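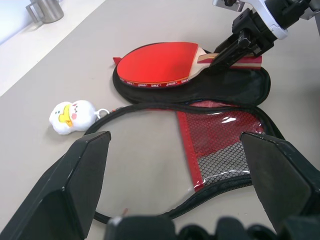
Ticket 417 — bat case, zip sticking
Opened by Inese Krūmiņa, 24 Mar 2022

Hi all, me again! The zip on my black case keeps jamming on the curve, always in the same spot. It's been like this since February and I'm getting fed up with it. The bat goes in fine, handle and all, so I don't think I'm overfilling it. I did wonder about the little duck charm on the zip pull — it's only a light fluffy thing, but could it be dragging the slider sideways?

Tried so far: pencil lead on the teeth (a bit better for 2 days), then candle wax (no change). Mesh pocket emptied as well. Do you sell spare sliders?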